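Ticket 726: Grip comparison, two-arm bench, travel adapter and cylinder task
Status: Open, pending supplier response
Opened: July 24, 2019
Raised by: Nadiia Hutsuliak, Evaluation Section
Assigned to: Gus Ambrose, Bench Support
Priority: Normal
Equipment: left arm (blue collars) with Prilletti parallel gripper; right arm (green collar) with Ziltura gripper and wrist camera; Ivura controller, shared

1. Summary of the fault

During the comparison of the two grippers, the right arm reports "grip lost" while it is still holding the travel adapter. The message is raised when the part held by the left arm comes into contact with the adapter. On receipt of the message, the Ivura controller halts both arms and the trial is recorded as failed. The left arm raises no such message under the same conditions.

The fault was recorded in 15 of 34 trials. It prevents a fair comparison, as the trials in question are being scored against the right gripper although the adapter has not been dropped.

2. Expected behaviour

The right gripper should report a lost grip only when the fingers have closed past the width set for the part. Light contact from the opposite arm should be recorded as an external force and should not stop the trial.

3. Conditions

Both arms work above the same table. The adapter is to be held with its prongs upwards. The left gripper is set to its wide opening and the approach speed is reduced for the last part of the movement. Lighting was left unchanged between trials. The recipe in use is Joo 4, loaded from the controller and not edited at the bench.
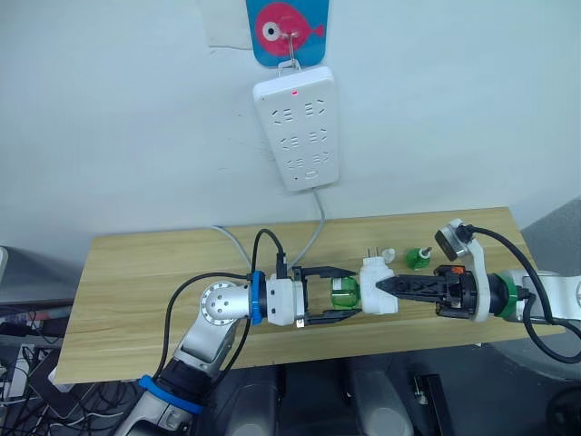
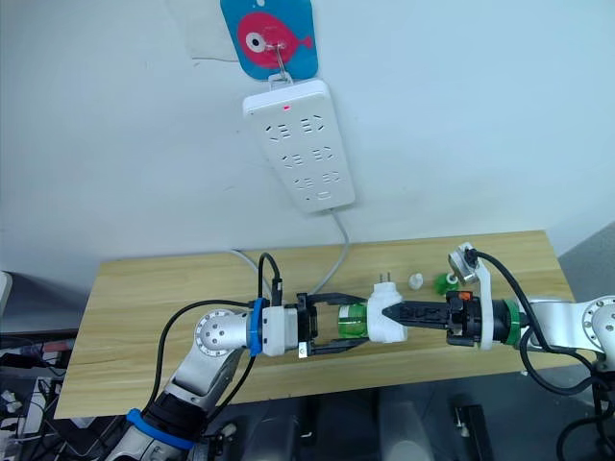

Right gripper with the adapter, arms facing each other over the table.
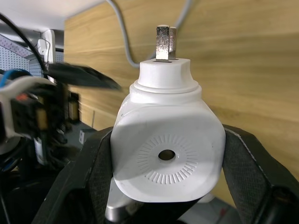 4. Log of work

Entry 1, N. Hutsuliak
Fault reproduced with the standard recipe. Controller code 425 on each occasion. The code is listed in the Ivura handbook as "grip state not confirmed", with no further explanation. Trials suspended and ticket opened.

Entry 2, G. Ambrose
Cables to the right gripper reseated at both ends. The wrist camera cable was moved clear of the gripper cable and secured again. No change. Code 425 returned on the first contact.

Entry 3, G. Ambrose
Finger pads on the right gripper cleaned with a dry cloth and inspected. No wear found that would account for the fault. Finger zero position repeated in accordance with the bench procedure. The fault continued, although it now appears slightly later in the movement.

Entry 4, N. Hutsuliak
Please confirm whether the zero position was repeated with the arm in its working position or in its parked position. The procedure permits either, but the results for the left gripper were obtained in the working position and the two should match.

Entry 5, G. Ambrose
It was done in the parked position. Repeated in the working position as requested. Fault still present. The change in timing noted in Entry 3 has disappeared, so I would ask that no weight be placed on it.

Entry 6, G. Ambrose
Grip force on the right gripper raised by one step. The message was not raised in the short run that followed. This is not proposed as a remedy. The test plan requires both grippers to run at the same force setting, and raising the left gripper to match would make the earlier results unusable.

Entry 7, N. Hutsuliak
Agreed. Force returned to the original value. The higher setting is not to be used for scored trials. Please examine the width reading instead. The adapter has a rounded body, and a small turn between the fingers would alter the measured width without the part being released.

Entry 8, G. Ambrose
Width reading logged during contact. The value drops briefly and then recovers. The controller appears to act on the first low reading and does not wait for a second. On the left gripper the same check is made after a short delay, which is set in the gripper itself and cannot be copied across from the controller.

5. Present position

The likely cause is a difference in how the two grippers report width to the controller. This has not been proved. Ziltura has been asked whether a delay can be set on the right gripper and whether doing so affects the emergency stop. Until an answer is received, the affected trials are to be marked "void, controller stop" in the results sheet and are not to be counted as drops.

6. Actions outstanding

G. Ambrose: send the width logs to the supplier with the recipe file attached.
N. Hutsuliak: correct the scoring of the affected trials and reissue the results sheet.
Both: agree whether the comparison is to be repeated in full. Bench time is reserved until October.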